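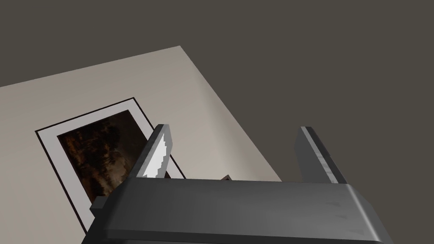

A framed picture on a pale beige surface

The Pomiro Accord is a border and trade agreement between the neighbouring states of Sikside and Trater. It was signed on May 26, 2020 and came into force the following January. The accord settled a long dispute over the Ki valley, a strip of farmland 70 kilometres long that both governments had claimed.

Under its terms, each side withdrew its troops to 4 kilometres from the river, and 2 crossing points were opened to lorries and local traffic. A joint commission of 100 members meets at Pomiro, the valley's main town, to hear complaints over water, grazing and customs duties. Its rulings are binding, though either government may ask for a second hearing.

Reaction was mixed. Farming groups on both banks welcomed the open crossings, while opposition parties in Trater called the withdrawal a surrender of territory and voted against it. Sikside's parliament approved the text without changes.

The status of the upper valley was left out of the accord – talks on it have been held separately.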